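工作记录　补胶与配色
2018年9月　周五
项目：Jendach 台面，裂缝补胶，第二轮试验

接上一轮。上一轮的三个遗留问题照抄在前面，省得翻旧本：
一、环氧体系在深色底上补出来发灰，抛光后比石面亮，侧光下能看到一条线。
二、聚酯体系颜色能跟上，但沿缝边有一圈收缩凹槽，指甲能感觉到。
三、白脉经过裂缝的位置，补胶把脉断开了，远看比裂缝本身还明显。

今天的安排是先把第一条和第二条的原因拆开，第三条只做小样，不上正料。Jendach 那块台面本身还放在架子上没动，所有操作都在同批切下来的边料上做。边料是深色底、白脉，和台面同一块荒料，脉的走向不一样，颜色可以当作一致。

边料处理

边料锯成小条，共 17 条，编号 J1 到 J17。每条中间用楔子劈开，再对合，缝宽用塞片控制。劈裂面比锯切面更接近真实裂缝，上一轮用锯口做样，胶的附着情况偏好，结论不能直接拿来用，已在旧本上注明。

J5 劈的时候沿脉裂开，没走预定位置，断面上有一层松的方解石粉，擦了几遍还掉。留作弱面样，单独处理，不参加比较。J12 掉了一角，位置在背面，不影响。

清洗：清水刷，压缩空气吹，烘箱低温烘，取出后盖布放到室温。没有用丙酮。上一轮用丙酮擦过的样条里有两条在缝边出现浅色晕，当时以为是胶渗进去的，后来把没补胶、只擦了丙酮的空白条拿来看，也有晕，应该是溶剂把表面旧的防护剂带进了孔隙。这批边料在厂里是否做过防护，送货单上没写，问 Pacheco 那边，回复说板材出厂前“做过一道”，没说用的什么。滴水试验：水珠在抛光面上基本不铺开，在劈裂面上很快吸进去。按已做防护处理。

含水情况没有量。仪器借出去了。烘后称重，隔一段时间再称，两次读数相同就算干。J3 第三次才稳定，它的断面上有一条很细的通缝，从侧面能看到水线退得慢。

材料

胶 A：Skalton 双组分环氧，低黏，透明，慢固化剂。
胶 B：Skalton 同系列，膏状。
胶 C：不饱和聚酯云石胶，库存品，标签磨损，批号读不出来。开罐后表面有薄皮，揭掉，下面状态正常。
填料：Wititetti 方解石粉，200 目；另有气相二氧化硅，只用来调稠。
色浆：黑、生褐、熟褐、钛白、土黄。都是环氧用的，胶 C 里只加粉状颜料，不加色浆。上一轮胶 C 里误加过环氧色浆，发黏不干，那两条已经扔了。

关于 200 目这一档粉：之前用的是更细的。细粉加进环氧之后颜色发白，遮盖力偏高，补出来像腻子。粗一些的粉在胶里透光好一点，石头本身也有一点透，深色部分尤其明显，光能进去一层再出来。完全不透的补胶在正光下颜色可以对得很准，侧光一换就露出来。第一条问题我倾向于归到这里，今天的试验主要验证这个。

粉过筛。筛上物比预想多，里面有几粒硬块，碾不开，像受潮结的。袋口原来是敞着的。剩下的粉换到带盖的桶里，桶上贴了条。

配比

全部按重量。天平归零前先热机。纸杯会吸一点胶，小批量时误差不可忽略，改用塑料杯。

胶 A 的固化剂比例按标签走，不调。上一轮有人为了加快多加了固化剂，那几条后来表面出油膜，抛光时糊轮子。以后要加快只能升温，不动比例。

填料加入量分三档：低、中、高。低档能自流，倒进缝里自己找平；中档要用刮刀推；高档成团，只能压。每一档各做透明底和调色底。记录如下：

J1　胶A，无填料，不调色。空白。
J2　胶A，低填料，不调色。
J3　胶A，中填料，不调色。
J4　胶A，高填料，不调色。
J5　弱面样，另记。
J6　胶A，低填料，调色。
J7　胶A，中填料，调色。
J8　胶A，高填料，调色。
J9　胶B，不另加填料，调色。
J10　胶C，不加填料，粉颜料。
J11　胶C，中填料，粉颜料。
J12　胶C，中填料，分两次补。
J13　胶A低填料打底，胶B盖面。
J14　胶A低填料打底，胶C盖面。
J15　脉纹样，一次嵌。
J16　脉纹样，两次嵌。
J17　不补，留作对照。

J14 这种叠法书上一般不建议，聚酯在没完全固化的环氧上会被胺抑制，表层不干。做它是因为库房里有一件旧台面就是这么补的，几年下来没掉，想知道当时是怎么做到的。估计是底层放了很久才盖的面。

调色

调色在北窗下做，下午云厚，光比较稳。灯下复核一次。灯管是新换的，比原来的偏冷，旧的色卡在它下面看都发青，所以只拿它看同异，不拿它看绝对颜色。

先拿边料的抛光面沾水看颜色。干的抛光面和湿的抛光面差别不大，劈裂面差别很大。对色必须对抛光面。上一轮有一杯颜色是对着劈裂面调的，偏浅，这就是为什么那几条看着像水泥。

底色不能用黑直接压。黑浆加进透明环氧，量很小就变成墨水一样的冷灰，和石面的灰褐差一个暖度。做法改成先用生褐加到接近明度，再用黑收，最后用极少的土黄回一下。熟褐偏红，加了一滴之后整杯都要重来，已重来一次。

石面底色不均匀，有深一块浅一块的云状变化，调一个颜色只能对住一个位置。做法是调两杯，一杯深，一杯浅，补的时候在缝里按旁边石面的深浅接着推，交界处用针搅两下，不要搅匀。Beat Lanz 建议三杯，中间再加一杯过渡。试了，过渡色在缝里和另外两杯混在一起之后看不出来，多一杯只是多一个要计时的胶。先按两杯做。如果台面上有宽缝，三杯可能有意义，到时再说。

钛白的用法单独记一下：底色里一点都不要加。钛白遮盖太强，一加就死。要变浅就减颜料，让填料自己显出来。

颜色样滴在玻璃片上，背后垫边料，等固化后再看。湿胶和固化后的胶颜色有差，固化后略深。今天的几滴要等到下周一再下结论，下面写的颜色判断都是湿胶判断。

补胶过程

缝边贴美纹纸。纸要压实，缝边有崩口的位置纸贴不严，用刀把纸裁进崩口。背面封底用蜡，蜡不能沾到断面。J2 封底时蜡化得太稀，渗上来一点，断面下沿有蜡痕，刮掉后还是不放心，记在这里，如果 J2 脱胶，先怀疑蜡。

注胶从低的一端往高的一端走，样条垫斜。低填料的能自己走到头，中填料的走到中段停住，要用针引。高填料的压进去之后从侧面看，下半段有空腔。J4 和 J8 都有，J8 大一些。高填料不适合窄缝，这一点不需要再做了。

气泡。胶 A 无填料时气泡自己能上来，加了填料之后上不来。搅拌后抽真空，泵的油该换了，抽不到位，杯里仍有细泡。改用静置加温水浴，泡少了一些，但适用时间也短了。J7 注的时候已经有点拉丝，断面可能没润湿好。今后真空泵修好之前，中填料的胶分小杯调，每杯只补一条。

压缩空气吹缝之后要再等一下，吹出来的水雾会落在断面上。空压机的油水分离器排了一次，排出不少水。清洗步骤里那次吹气之前没有排，所以那时断面可能又带了水。烘过了，应该没影响，写下来备查。

胶 C 反应快，调好之后来得及补一条，第二条就起团。J10 补得还行，J11 后半段是硬压进去的。J12 第一次只填到缝深的一半，等发热过去，再填第二次。

J13 打底后等到指触不黏但能按出印再盖胶 B。J14 的底层今天不盖，放过周末再盖胶 C，和旧台面的猜测对一下。

过量高出石面一点，不刮平。上一轮补完立刻刮平，收缩之后就凹了，第二条问题里有一部分是这个操作造成的，和材料无关。为了把两部分分开，J10 一半刮平，一半留高，分界用铅笔在侧面画了线。

收缩观察

下班前看了一次，只看胶 C 几条，环氧还早。

J10 刮平那一半，沿缝中线有可见凹陷，缝边贴着石头的位置基本没下去，断面形状像浅槽。留高那一半，顶面也凹，但最低处仍高于石面，磨下去之后应当是平的。
J11 凹陷比 J10 小。填料有用。
J12 几乎看不到凹陷。两次补的做法有效，多花的时间主要在等。分界面是否牢，要切开看。

因此第二条问题暂定：留高、加填料、分两次，三项叠加使用。哪一项贡献最大，这几条样分不出来，也不打算再分。

缝边那圈凹槽有另一个来源，抛光时胶比石头软，轮子会把胶多吃掉一点。这个要等打磨之后才知道。

弱面样 J5

断面松粉，先用稀的胶 A 做渗透，不加填料，刷一遍，等吸进去，再刷一遍。第一遍吸得很快，第二遍停在表面。擦掉多余的。第二天再补中填料。渗透之后断面颜色明显变深，像湿的一样，这个深色会从缝边透出来一条窄边，抛光后能不能消掉不知道。浅色石头上肯定消不掉，深色底上也许看不出。

如果台面那条裂缝里也有沿脉的松层，渗透这一步是要做的，外观代价得接受，或者提前和 Jendach 讲清楚。台面裂缝的一端正好进到白脉里，白脉旁边的深边会很明显。先不答应任何外观效果。

脉纹

第三条问题。补胶断脉，眼睛顺着脉走，走到补胶处停住，所以显眼。思路是把脉也做出来。

J15：先补底色，在未固化的胶面上用针挑一条白胶，顺着两侧石面的脉接过去。白胶用胶 A 加填料加极少钛白，再加一点土黄，石头上的脉有白的也有偏米色的，纯白接上去太跳。挑完之后白胶往底色里沉，边缘散开，线变粗变虚。过了一会儿再看，散得更宽。石面上的粗脉边缘也是虚的，这种效果接粗脉可以，接细脉不行。

J16：先补底色，固化，然后沿脉的位置刻一道小槽，再把白胶嵌进去。今天只做到第一步。刻槽用手持工具，头子已经选好，在 J17 背面试了一下，走刀时会跳，石头和胶的硬度不同，过界时要收力。

脉的走法也要练。在纸上照着边料描了几遍，描出来总是太顺，像河流图。石头上的脉是折的，走一段忽然拐，细枝从拐点出去，粗细变化也突然。描的时候手不要连着走，一小段一停。Beat Lanz 的办法是把纸转个方向描，手不顺，线反而像。试了，有用。

另外，白脉两侧的底色常有一条偏深的过渡，不处理也行，远看不影响。

第三种办法没做样，只记想法：不做脉，把缝口扩一点，嵌一小片带脉的石片。台面上不太可能同意扩缝。放弃。

打磨计划

下周打磨。从粗到细逐级走，每级之间擦干净，换方向，上一级的划痕全部消失再换下一级。补胶处不能单独磨，要带着两侧石面一起磨，宽度至少到手掌宽，否则会磨出一条洼。小样条太窄，做不到这个宽度，把几条并排夹在一起磨，条与条之间垫硬纸。夹具要改，现有的夹口太浅。

粗磨用水。细的几级到底用水还是用干的，上一轮有争论。用水磨补胶处发白，干后也退不干净，可能是微孔吸了浆；干磨发热，环氧会软，糊片。折中做法是少水、低转、勤擦。按这个做。

最后一级用什么粉，先在 J17 上试。深色石头抛光粉残留会卡在缝边，白的一圈，洗不掉，只能再磨一遍。上一轮的 J 系列（旧编号）里有一条就是这样，当时误认为是补胶收缩。这样说来，旧本上“缝边白线”几条记录都要重新判断，不全是收缩。已经在旧本相应位置写了问号。

转速、压力不再换，只换片。变量太多了。

光泽

光泽计读数要在同一点、同一方向取。样条窄，探头压不住，做了一块带开口的模板，样条从下面顶上来。模板厚度会让读数偏低，所以只比相对值。J17 对照条在石面上取了 11 个点，散得很开，底色处高，脉上低。脉的硬度和底色不同，抛光程度本来就不一样。所以补胶的光泽没有必要做到和底色处最高的点一样，落在石面自己的散布范围里就行。这条可以写进给 Jendach 的说明里。

客户那边习惯用手摸，不看读数。说明里加一句：交接时在同样的灯位下看，站立高度看一次，坐下看一次。

环氧发黄

资料里各种说法都有。胶 A 标签写低黄变，没有数据。台面将来的位置靠窗。深色底上发黄一点影响小，白脉那一段影响大，而白脉恰恰是补得最薄的地方。做一组日晒样，玻璃片上滴白胶，一半盖铝箔，贴在南窗内侧。今天贴上，位置在窗框左下角，擦窗的时候不要揭。玻璃会挡掉一部分紫外，结果偏乐观，但实际使用也是在玻璃后面，可以接受。

对照滴了一片胶 C。

送货与库存

Pacheco 送来的板材垫条少了一根，中间悬空，搬的时候挠。已补垫。大理石板竖放，不平放，这个和他们的司机说过不止一次。竖放时长边在下，面对面、背对背，中间垫泡棉，不用报纸，报纸油墨会印。架子下沿的橡胶条磨穿了一段，露出铁，先用木条垫着，橡胶条要买。

Skalton 的慢固化剂剩半桶，够这一轮，不够台面。下单时注意批号，试验和正料最好同一批，若拿不到同批，新批到了之后至少重复 J7 和 J13 两条。

Wititetti 的粉还有两袋未开封。开封的那袋换桶之后标签剪下来贴在桶上。

美纹纸买的这种背胶太强，撕的时候在抛光面上留胶，用石油醚能擦掉。下次换低黏的。

台面现状

今天只做检查，没有操作。

主裂缝从开孔的角上起，斜着走到边，开孔角是直角，没有倒圆，应力集中在那里，裂得不奇怪。裂缝正面闭合，背面张开一点。背面有网，网和石头之间有一处空鼓，敲上去声音不同，用铅笔圈出来了。空鼓要先处理，否则正面补得再好，一受力又开。

处理办法：从背面揭开空鼓处的网，清掉旧胶，重新贴。旧胶硬而脆，发黄，刮的时候成片掉。有没有必要整张网换掉，意见不一致。Beat Lanz 主张整张换，理由是一处松了别处也快了。我觉得整张揭的过程风险更大，板面跨度大，背网一去强度就没了，翻身都成问题。暂定局部揭，周围再敲一遍，如果有第二处空鼓就重新讨论。

背面加筋的问题也要一起定。碳纤维条嵌槽是常用做法，槽要离开裂缝一定距离再开始转弯，槽深不超过板厚的一半，开孔两侧各一根。Jendach 图上开孔的位置离前边太近，剩下那一条石头很窄，筋只能放一根。图纸能不能改孔位，要问。孔已经开了，改不了，问的是将来的水槽固定方式，能不能不吊在石头上，落到柜体上去。

开孔内角倒圆：要做。裂缝那个角等补完再倒，其他三个先倒。倒圆会让水槽边沿露出一点，需要确认水槽翻边宽度，尺寸还没收到。

正面其余部位有几处小坑，原厂补过，补料偏黄。客户没提，不动。

支撑：台面翻身用的架子借 Pacheco 的，两个吸盘加木框，翻身时裂缝方向与转轴垂直，不要平行。木框四周加夹，裂缝两侧跨着各放一条木档。翻身要四个人。

下周事项

周一：看颜色滴样；J14 盖胶 C；J5 补中填料；J16 刻槽。
夹具加深。
换真空泵油，试抽，读数到位再调中填料胶。
切开 J4、J8、J12 看断面，拍照入本。
样条粗磨，一批做完，不隔天。
问 Jendach：水槽固定方式，翻边宽度，安装日期能否后移。
问 Pacheco：出厂防护用的是什么，能不能给一个名字。
订：橡胶条，低黏美纹纸，慢固化剂。

几个还没想清楚的点

防护剂残留对附着的影响。劈裂面吸水，说明防护没有渗到断面深处，但缝口最上面一小段肯定有。那一小段恰好是最容易起边的地方。可以在缝口内侧轻磨一圈，去掉有防护的那层，代价是缝口变宽一点点。要不要做，看 J6 和 J7 打磨之后有没有起边。

温度。工作间早晚温差大，夜里没有暖气，慢固化剂在低温下走得很慢，周末放着不管，可能到周一也只到半硬。样条移到烘箱里，不开加热，门关着，比外面稳一点。烘箱门上贴了字条，周末谁要用烘箱先看字条。

透光层的厚度。前面说石面深色部分有一点透，补胶也要有一点透。问题是透的胶下面如果是黑的缝，颜色就往黑走；下面如果是封底的蜡，颜色就往白走。J6 现在湿的时候看，比调色杯里浅，应该就是蜡反上来的光。台面上背面没有蜡，只有旧胶和网，效果会和样条不同。把蜡染黑？或者先补一层不透的底，上面再盖透的。J13 的结构可以反过来做一条，不透的膏打底，低填料盖面，缺样条，边料还有一块没锯，够再出几条。编号接着 J17 往后排。

翻到旧本里一条没写完的记录，补在后面：深色石头配色时，杯子外壁要擦干净再看，白色塑料杯的反光会把颜色抬浅。改用涂黑的金属盖当调色盘，今天后半段用的就是这个，比杯子好。盖子要用酒精洗，别用丙酮，漆会掉。

色样记录单独放在黄色文件夹里，本上只留编号对应关系：深杯 D3，浅杯 L2，白胶 W1，米色白胶 W2。D1、D2 作废，D1 太冷，D2 熟褐过量。L1 忘了记重量，作废。

手套消耗快，丁腈中号快没了。
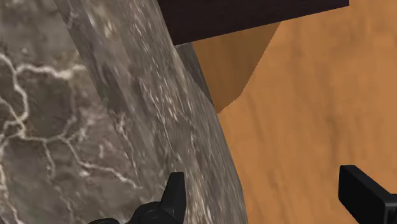 深灰褐底、白色及米色脉纹的大理石面，渲染图。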